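We use cookies to remember your branch and to count visits. Accept all | Manage settings

Gevengate Tool Library: frequently asked questions
Last reviewed 4 January 2023

Who can join?
Anyone 18 or over with an address in Gevengate or Unine. Bring a photo ID and a piece of mail with your name on it. If you've just moved and have no mail yet, a signed lease is fine.

What does it cost?
Membership is paid by the year and runs from the day you sign up. The current rates are posted at the front desk and on the sign-up form. Students and people over 65 pay half.

How many tools can I borrow at once?
Six. A drill and its case of bits count as one item, and so does a ladder with its stabilizer bar. Sanding belts, saw blades and other things that wear out are sold at the desk and don't count.

How long can I keep them?
Seven days. You can renew once by phone or email if no other member has reserved the tool. The tile saw and the floor sander can't be renewed.

Can I reserve something ahead of time?
Yes, up to two weeks ahead. We hold reserved tools until closing on the pickup day and then put them back on the shelf. If you're running late, call and we'll hold yours until the next day we're open.

What do you have?
The catalog lists about 1000 items. Most are hand tools, garden tools and small power tools. We also have canning pots, a carpet cleaner, two sewing machines and a cider press, which is booked solid through most of September.
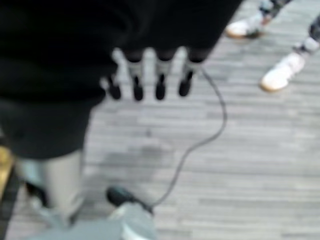
We don't lend chainsaws, nail guns or anything that runs on gasoline. Our insurance doesn't cover them. The rental yard on the Unine road carries all three.

Do I have to clean tools before I bring them back?
Yes. Knock the dirt off shovels, wipe down blades and empty any dust bags. Please don't oil anything yourself. Harish Sachdeva looks after the workshop and uses different oils on different tools. There is a cleaning fee for anything returned with dried mortar, paint or glue on it.

What if I break something?
Tell us when you return it. Normal wear is our problem, and you won't be charged for a dull blade or a split handle. If a tool was lost or badly misused, we ask for the cost of repair or a used replacement, whichever is less.

What happens if I'm late?
There is a daily fee for each item, which stops once it reaches the price of the tool. You can't borrow anything else until the late item is back. We'll send a reminder the day before the due date if we have your email address.

Can someone else pick up for me?
Only if they're listed on your membership. You may add one other adult from your household at no charge.

Do you teach classes?
Shabnam Hayat runs a basic home repair class and Duyên Lương teaches knife and tool sharpening. Both fill up early. Sign up at the desk. You don't need to be a member, but members get first choice of places.

Do you take donations?
We take working hand tools at any time. For power tools, please ask first, and include the manual if you still have it. We can't accept opened paint, solvents or extension cords.

Is there parking?
There are six spaces behind the building, entered from Giáp Lane. The loading spot by the side door is for pickups and returns only.

Get opening-hours changes and new arrivals by email. Enter your address to subscribe to our newsletter. You can unsubscribe at any time.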